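Robots at Work: The Arm Behind the Drinks Counter
For readers aged 8 to 11

Some robots build cars. Some move boxes in warehouses. This page is about one that pours drinks.

It works at Kosetti, a café in a town called Arnside. In the daytime Kosetti sells lunches, and in the evening it serves fruit drinks, fizzy drinks and mocktails. A mocktail is a mixed drink with no alcohol in it, so anybody can have one.

Lorraine Pearce manages the café. Soudabeh Moradi makes up the drinks recipes and looks after the robot. We asked them both what has changed since the robot came, and what hasn't.

What is automation?

Automation means getting a machine to do a job, or part of a job, that a person used to do by hand.

You already know plenty of automation. A washing machine is automation. Before washing machines, people scrubbed clothes in a tub. Traffic lights are automation too. Before them, a police officer might have stood in the road all day waving cars through.

A robot is one kind of automated machine. It can move parts of itself about, and it follows a set of instructions called a program. Many robots can also sense things. They may have cameras for seeing, or sensors that tell them how hard they are pressing.

The robot at Kosetti is an arm. It has joints that bend a bit like your shoulder, elbow and wrist. On the end is a gripper, which does the work of a hand.

Why would a café want a robot?

Kosetti gets very busy in August, when visitors come to Arnside on holiday. On the busiest evening last summer the café sold 221 drinks. Most of those were made by two people.

"By the end of the night my wrist hurt," says Soudabeh. "Tipping a jug once is nothing. When you've done it all evening you feel it in your whole arm."

Doing the same movement again and again can injure people. This is called a repetitive strain injury, and it can take a long time to get better. It happens to people who type all day, people who cut hair, and people who work on packing lines.

Lorraine had another reason. Layered drinks are popular at Kosetti, and they are slow to make. A person pouring one can't look up and talk to the next customer. The queue gets longer and people get cross.

How do you pour a drink in layers?

A layered drink has one colour at the bottom and another at the top. It works because some liquids are denser than others. Denser means there is more stuff packed into the same amount of space. Sugary syrup is denser than fruit juice, so it sinks. Juice is lighter, so it stays above.

If you pour too fast, the layers get stirred up and you end up with one muddy colour. If you pour slowly, in a thin stream, they mostly stay apart. Where they meet, you get a soft blend from one colour to the next.

You can try this at home with a grown-up's permission. Put a little blackcurrant squash in a glass without adding any water. Then pour orange juice very slowly down the back of a spoon so that it trickles in on top.

What the robot does

The robot holds a container over the glass and tips it. That sounds easy, but think about what your own body does when you pour. You watch the stream. You feel the jug getting lighter. You tip it further as it empties, and you stop just before the glass is full. You do all this without thinking about it.

The robot has to have every part of that worked out. If it tips too little, nothing comes out. If it tips too much, the drink comes out in a rush and some of it lands on the table.

It also has to grip properly. Glass is smooth and hard. Squeeze too gently and it slips. Squeeze too hard and it could crack.

An orange layer over a deep red one, with the amber container tipped above the glass, and a closer look at amber glass:
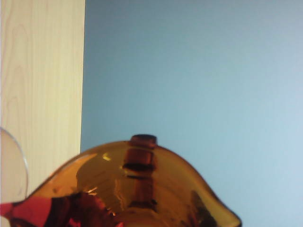
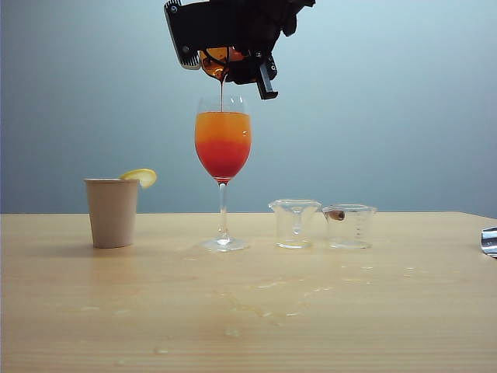 How the robot learned to pour

Soudabeh did most of the teaching. She is not an engineer. She had a four-day course with the company that supplied the arm, a firm called Pickering, and learned the rest by trying things.

First she moved the arm slowly through the pour while it recorded each position. Then she let it play the movement back, using plain water. It missed the glass. She changed the height and tried again.

She did 154 practice pours before Lorraine let the arm make a drink for a customer. After each one, Soudabeh wrote down what had happened in a notebook. Here are a few of the things she wrote:

Stream too wide, splashed.
Stopped too late. Wiped up.
Good, but drips after it stops.
Moved glass a little to the left. Better.
Layers lovely. Table not lovely.

Spills are part of the job, and they still happen. The robot doesn't wipe the table. A person does that, every time.

What people still do

There are lots of jobs in a café that the arm can't do, or that would take it so long there would be no point. At Kosetti the people still:

Take the orders and the money
Invent new drinks and taste them
Cut up the fruit
Check that everything is clean
Wash up
Fill the containers the robot pours from
Wipe the surfaces
Help anyone who has an allergy
Look after customers who are lost, upset or just want a chat

The one about allergies is very important. Some people become ill if they have even a tiny bit of a certain food. At Kosetti, any drink for a customer with an allergy is made from start to finish by a person, using clean equipment kept on its own shelf.

Tasting matters as well. The robot has no idea whether a drink is nice. If somebody filled its container with cold gravy it would pour cold gravy.

What has changed for the workers?

Soudabeh used to spend nearly all evening pouring. Now she spends some of it setting the robot up, some of it preparing fruit and some of it serving. She has also had to learn new skills, such as changing the program and working out what has gone wrong when the arm stops.

"I like my job more," she says. "But I was worried at first. When Lorraine told us a robot was coming, I went home and thought, well, that's me finished."

Lots of people feel like that when a machine arrives at work, and sometimes they are right to be worried. In some places machines have taken over jobs and workers have had to look for new ones. That can be very hard, especially in a town where there isn't much other work.

Lorraine says she didn't let anybody go. She did decide not to take on an extra helper for last summer, though. So one person who might have had a holiday job at Kosetti didn't get it. When people talk about robots and jobs, they often forget to count the jobs that never get advertised.

Another café, in Divville, tried an arm as well and gave it back. The staff there found it got in their way, and their customers preferred watching a person.

Is it faster?

Not really. A person in a hurry can pour a layered drink faster than the arm can. The arm goes at the same careful speed all evening. What makes the difference is that somebody can serve at the counter while it pours.

It does use a bit of electricity, and it costs money to repair. Last year one new part for the gripper cost £414. Lorraine had to wait 25 days for it to be delivered, and while they waited everybody went back to pouring by hand.

Staying safe near a robot

A robot arm can be strong, and it may not know you are there. At Kosetti there are rules for the staff:

Never reach under the arm while it is moving.
Tie back long hair and roll up loose sleeves.
Know where the stop button is before you switch anything on.
If a glass breaks, press stop first and then clear up.

Customers stay on their own side of the counter.

Words to know

Automation: using a machine to do work that people did by hand.
Dense: having a lot of stuff packed into a small space.
Gripper: the part of a robot arm that holds things.
Program: the instructions a machine follows.
Repetitive strain injury: pain caused by making the same movement too many times.
Sensor: a part that lets a machine measure what is going on around it.

Things to talk about

Think of a job you do at home, such as laying the table or feeding a pet. Which parts could a machine do? Which parts would you want to keep for yourself?

Would you rather have your drink poured by a robot or by a person – and would your grandparents give the same answer?

If you ran a café and could buy a robot or pay for a new helper, what would you want to find out before you chose?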